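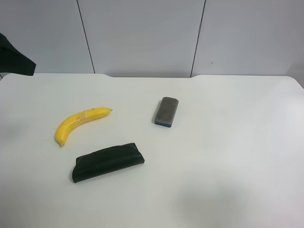 Banana on a white tabletop.

Shooting your first tabletop short

You can make a whole film on a table, and it's so much fun! Write one page, tops. Mine was called Tundora and ran 16 shots.

Lock your focus and exposure before you roll, or the brightness will jump between takes. Shoot the wide first, then move in for close-ups (get more than you think you need). Record ten seconds of room sound.

Cut it without music first. Leena Koivisto taught me that one, and my edits got way tighter.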